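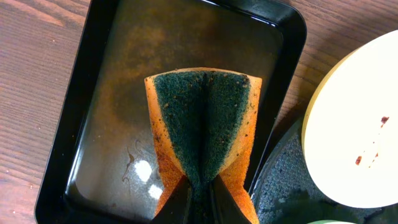 A black plastic tray with a raised rim on a wooden tabletop

A tray is a shallow, flat-bottomed container with a raised edge, used for carrying, holding or displaying items. Trays are made in many sizes and from many materials, including wood, metal, plastic, glass, paper pulp and woven plant fiber. They are found in homes, restaurants, hospitals, laboratories, factories and garden centers. The raised edge, called the rim or lip, keeps objects from sliding off and holds back small spills.

Shape and construction

Most trays are rectangular, round or oval. Rectangular trays fit well on shelves and in racks, and they can be packed side by side with little wasted space. Round trays are common in table service, where the load is carried on one hand and the weight has to be balanced over the palm.

The rim may be straight, sloped or rolled outward. A sloped rim lets empty trays nest inside one another. A straight rim gives more usable floor area for the same outside size. Some trays have handles cut through the rim or attached at the short ends. Corners on molded trays are usually rounded, as sharp inside corners are harder to clean and more likely to crack.

The floor may be smooth, ribbed or textured. Ribs stiffen a thin tray and lift its contents above any liquid that collects. Serving trays sometimes have a cork or rubber surface to stop glasses from slipping.

Materials

Wooden trays are among the oldest kinds. Early ones were carved from a single block, and later ones were built from a flat board with strips joined around the edge. Wood is light and strong but absorbs water unless it is sealed with oil, wax or varnish. Lacquered trays have a long history in East Asia.

Metal trays are made by pressing or hammering sheet metal. Silver and brass were used for formal service, while painted tinplate provided a cheaper product for ordinary households. Stainless steel is now standard in hospitals and commercial kitchens, where trays are washed at high temperatures.

Plastic trays are formed in two main ways. In injection molding, melted plastic is forced into a closed mold. In thermoforming, a heated sheet is drawn down over a mold, usually by vacuum. Thermoformed trays are thinner and cheaper and are widely used in packaging.

Production in Noston

The town of Noston was a regional center of tray making. Its first workshops stood along the Ren, where sawmills supplied offcuts of beech and sycamore. The trays were sold mainly through the market at Gomport and were known in the trade as Noston boards. At its peak the industry employed 1,133 people in the town, many of them finishing and varnishing at home.

Pressed metal replaced wood in most of the workshops, and by the end of the wooden trade only 7 were still working by hand. A plastics plant later opened at Cultodside, downstream of the town, and made cafeteria trays for schools and rail stations. The local museum holds 1,464 trays, including pattern samples that were never put on sale. Its main display takes up two rooms and is closed in February.

Uses

In food service, trays are used to carry dishes to the table, to hold a full meal for one person, and to bring back used plates. Compartment trays have separate wells for different foods and are common in schools and hospitals.

Gardeners use trays to start seeds and to water potted plants from below. Solid trays hold water, while open mesh trays allow it to drain. In photographic darkrooms, prints are moved through a row of trays holding the processing chemicals.

Care

Plastic and steel trays can usually be washed with hot water and detergent. Wooden and lacquered trays should be wiped with a damp cloth and dried at once. Stains from tea, coffee and rust can often be removed from plastic with a paste of baking soda and water, though scouring pads may leave scratches that hold dirt.

See also

Baking sheet
Lacquerware
Platter
Salver
Tableware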